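Workshop Tips: Handling Mugs and Coasters With Two Bench Arms
Posted by Siv Eide, Jan 17, 2026

Most trouble in a small tabletop cell comes from crockery, and most of it can be avoided before the arms are switched on. The rules below are the ones we use on the Navudar bench. They apply to any pair of light arms sharing one table.

1. Grip height
Close the fingers on the outer wall of the mug, below the rim where the shape allows. Bring the wrist camera over the opening first. The rim should show as a full circle. If it shows as an oval, the wrist is tilted and the mug will swing when it leaves the tray. 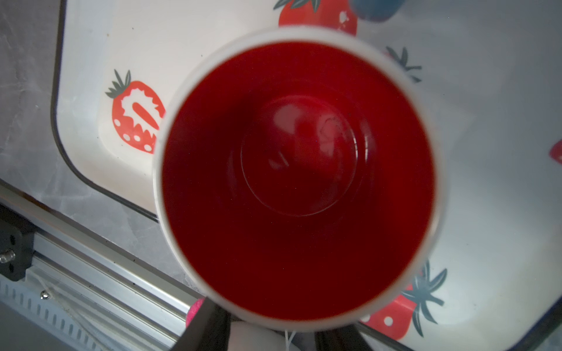 Wrist view over a red-lined mug, fingers at the near side.

Glazed ceramic is slick. Wipe the finger pads with a dry cloth at the start of each shift and replace them when the edges round off. Pads are logged by cycle count; ours come off at 2000 cycles whether they look worn or not.

2. One arm over the tray
Only one arm may work over the tray at a time. The other holds position clear of it. The sharing rule goes in the program as an interlock - a note taped to the bench does not count. In a typical transfer the left arm has the red mug at the tray while the right gripper waits near the back of the table.

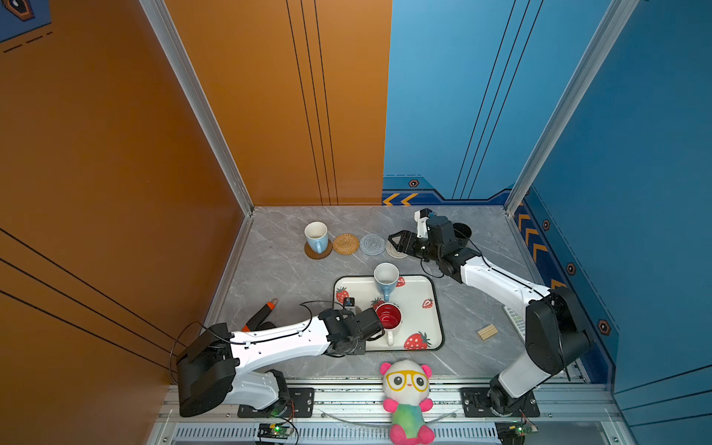

3. Tray layout
Set mugs in straight rows and leave a finger's width plus clearance between handles. Handles that point at each other are the usual cause of a double pick. For a full load we use two rows of three, with the coasters in a line along the rear so that every place position shares the same reach.

Keep the tray square to the front rail. A tray turned by a few degrees puts the corner mugs well off their taught positions, and the error grows with distance from the center. 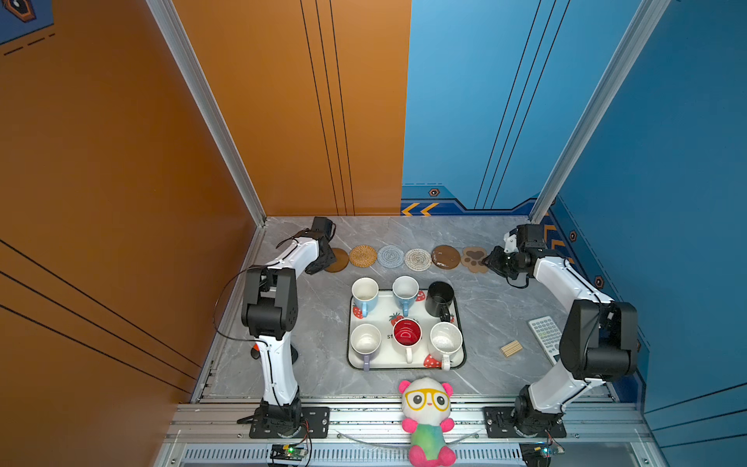 Park both arms before anyone reaches in to change the layout. Parked means commanded to the rest position with motion disabled. An arm that has merely stopped between moves is still live. Edvin Sundqvist rewrote our checklist in June so that the disable step has its own line and its own initials.

4. Loose items
Remotes, blocks and hand tools should be outside the sweep of both elbows. Check the elbows as well as the grippers, as they travel low on a long reach. Route cables in a loop with enough slack for full extension, then run the arm through its range by hand with power off.

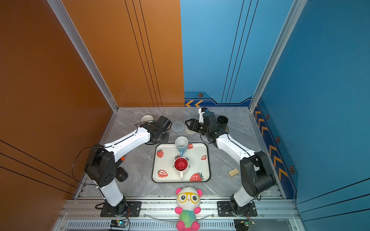 Can paper cups be run with the same settings as ceramic mugs?
Use a separate grip profile for paper. The closing force that holds a mug will crush an empty cup. Store the two profiles under different names and have the program confirm which one is loaded before the first pick.

5. Records
Write down every drop, including those that break nothing. Give the program version, the arm and the item. Bench sheet 46 has the columns laid out; completed sheets go to Gunvor Kvam.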